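Skindeck 绗缝床褥保护罩

首页 > 床品 > 床褥保护 > 绗缝系列

货号:3726
品牌:Skindeck
系列:Carnegie
供货状态:现货
最小起订:单件可售,酒店及公寓采购另议

产品概述

Skindeck 绗缝床褥保护罩是一款套在床垫外面、铺在床单下面的可拆洗护层。面层为细密斜纹棉布,中间夹一层聚酯纤维薄絮,底层为针织布,三层绗缝在一起。四周裙边用弹力针织布制成,下口穿一圈松紧带,可以把床垫的四个角兜住。

这款产品的用途很单纯:挡住汗渍、皮屑和日常灰尘,减少床垫面料与床单之间的摩擦。床垫本身很难清洗,保护罩脏了可以取下来放进洗衣机。它不改变床垫的软硬,也不能代替加厚的床褥。如果您觉得现有床垫偏硬,请参看同系列的加厚款,货号 3384。

Carnegie 系列目前只有白色。我们曾经试做过浅灰和米色,染色后的面料与白色裙边在多次洗涤之后色差明显,因此没有投产。

适用范围

适用于弹簧床垫、乳胶床垫、海绵床垫和棕垫。棕垫表面较粗糙,建议先铺一层薄毯再套保护罩,可以减少底布起球。

不适用于水床、充气床和带有电动升降功能的分体床架。电热毯可以铺在保护罩上面使用,不要夹在保护罩与床垫之间,具体要求以电热毯自身的说明书为准。

婴儿床请勿使用本产品。婴儿床垫尺寸小,裙边会有余量,松紧带收不紧,布料容易隆起。

规格

单人:90 × 200 厘米
单人加宽:120 × 200 厘米
双人:150 × 200 厘米
双人加宽:180 × 200 厘米
特大:200 × 220 厘米

适配床垫厚度:15 至 28 厘米
裙边高度:30 厘米
面层:棉 100%
填充:聚酯纤维 100%
底层:聚酯纤维 100%
裙边:聚酯纤维、氨纶
绗缝方式:机器连续绗缝
包装:无纺布手提袋,内附洗涤说明卡一张

以上尺寸为平铺测量,允许误差正负 2 厘米。首次洗涤后长度方向会有轻微回缩,裁剪时已预留余量。订制尺寸请在下单时写明床垫的长、宽、厚三个数字,单位统一用厘米。订制品不收加急费,也不接受无质量问题的退换。

如何测量床垫

请把床单和其他铺盖全部取下再量。长和宽沿床垫上表面的中线各量一次,不要沿着包边量,包边部分往往比中间鼓一些。厚度在床垫侧面的中段测量,从上沿到下沿,尺子保持垂直。床垫上如果另外加了乳胶垫或者记忆棉垫,并且打算一起套进保护罩,请把两者的厚度相加。

国内常见的床架标称尺寸与床垫实际尺寸之间可能差两三厘米,以床垫为准。老式木床配的垫子有不少是按旧尺寸做的,如 135 厘米宽,这一类请走订制。

铺放方法

保护罩有长短边之分,裙边内侧缝有一枚布标,布标所在的一侧为床尾。先套床头两个角,再把布面向床尾方向拉平,套床尾两个角。最后沿床边走一圈,把松紧带推到床垫底下。床垫较重时可以两个人配合,一人抬角,一人套边。

刚拆封的保护罩有折痕,铺上以后过几天会逐渐变浅,不影响使用。不必熨烫。绗缝面料铺平后仍会有柔软的起伏,这是填充层的正常状态。

床单铺在保护罩上面。夏天有人直接睡在保护罩上,面层是棉布,可以这样用,但洗涤次数要相应增加,绗缝线磨损也会快一些。

搭配

白色保护罩不透色,上面铺浅色床单也不会显出床垫原来的花纹。枕头和盖毯不受限制,素色或者卡通印花都可以。 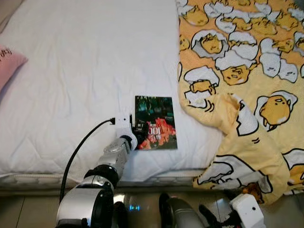
面料与做工

面层棉布由 Drerkent 供应,坯布经过退浆、煮练和漂白,没有添加荧光增白剂。未加增白剂的白色略偏暖,与市面上发蓝的亮白床单放在一起会看出差别。对颜色一致性有要求的客户,可以先索取面料小样。

填充层克重为每平方米 64 克,属于薄型。克重再高,洗后晾干的时间会明显变长,南方梅雨季节尤其不便。薄絮在绗缝前经过热定型,洗涤后不易结团。

绗缝线使用涤纶长丝线,线迹间距均匀。每批产品出厂前抽样做拉伸测试,主要看裙边与面层的接缝。接缝处为四线包缝,内侧加一道平车线。如果您收到的产品在这个位置有跳线或者脱线,请直接联系售后,不必自行修补。

松紧带宽 1 厘米,整圈连续穿入,接头留在床尾布标旁边。松紧带老化后可以更换,从布标旁边的小开口抽出旧带,用穿带器穿入新带即可。替换用松紧带单独出售,请在订单备注中写明保护罩尺寸。

洗涤与保养

首次使用前请单独洗涤一次。
水温不超过 40 摄氏度,使用中性洗衣液。
不可使用含氯漂白剂。
可以机洗,建议装入大号洗衣袋,选择轻柔程序。
双人加宽和特大尺寸请使用容量较大的洗衣机,滚筒装得过满会洗不干净。
可以低温烘干,烘干后及时取出抖平。
悬挂晾晒时请对折搭在两根晾衣杆上,不要只夹住裙边。
不可干洗,不可熨烫。

局部污渍请尽早处理。汗渍先用冷水浸湿,涂少量中性洗衣液,静置后轻轻搓洗。血渍只能用冷水。油渍可用少量洗洁精,冲洗干净后再整件下水。茶和咖啡留下的印子放久了很难完全去除,不属于质量问题。

洗涤频率按使用情况而定,一般家庭每月一次,夏季可以缩短到每两周一次。出租公寓和民宿建议随客更换,同一张床备两件轮换使用。

收存时请确认已经完全晾干,折叠后放入原配的无纺布袋。不要用真空压缩袋长期保存,填充层压缩过久后回弹会变差。

防水说明

本款没有防水涂层。少量液体洒在表面,及时擦拭可以减少渗透,但不能阻隔。家中有幼儿或者需要护理的老人,请选择 Faretti 防水底布款。该款以一层薄膜复合针织布代替普通底布,裙边部分不防水。两款尺寸相同,可以互换使用。防水款透气性低于本款,烘干温度也要更低,请以该款所附洗涤卡为准。

常见问题

保护罩会不会滑动?
裙边高度与床垫厚度匹配时一般不会。床垫薄于 15 厘米时裙边余量过多,容易移位,可以加配四角固定带。

床垫厚 30 厘米能不能用?
标准款不建议。裙边只能拉到床垫下沿,翻身时容易脱角。请订制加高裙边。

绗缝面铺着热不热?
填充层较薄,夏天上面铺一层凉席即可。草席和竹席的边缘要包好,避免钩线。

洗后起皱怎么办?
趁湿抖平再晾,干后直接套上床垫,四边拉紧即可。细小的皱痕睡一两晚会减轻。

能不能只买裙边或者只买面层?
不单独出售。裙边松弛多数是松紧带老化,换带即可。

两张单人床拼在一起,能用一件双人的吗?
可以,但两张床垫的厚度必须相同。中间的缝隙不会被保护罩填平,需要另配填缝条。

订购与发货

标准尺寸付款后两个工作日内发出,订制尺寸发货时间以订单确认为准。包裹体积较大,部分乡镇只能送到代收点,下单前请确认收货地址。

酒店、公寓、学校宿舍采购可以要求去掉零售包装,改为压缩捆扎,外箱标注尺寸和件数。压缩捆扎的产品到货后请尽快拆开摊放。批量订单可在布标上加印房号或单位名称,需提供文字稿,不接受手写稿。

退换说明

收货后请先检查尺寸标签与外观,再进行洗涤。未洗涤、未使用、包装完整的标准尺寸产品可以退换。尺寸标签与实物不符、接缝脱线、面料破洞或者明显污渍,由我们承担往返运费。

已经洗涤的产品,除接缝开裂外不再受理退换。申请售后时请提供订单号,以及问题部位和布标的照片各一张。

相关产品

Carnegie 加厚绗缝床褥,货号 3384
Faretti 防水底布保护罩
Skindeck 绗缝枕头保护套,两只装
替换松紧带
床垫四角固定带

页面更新:2020年7月5日
规格如有调整,以随货洗涤说明卡为准。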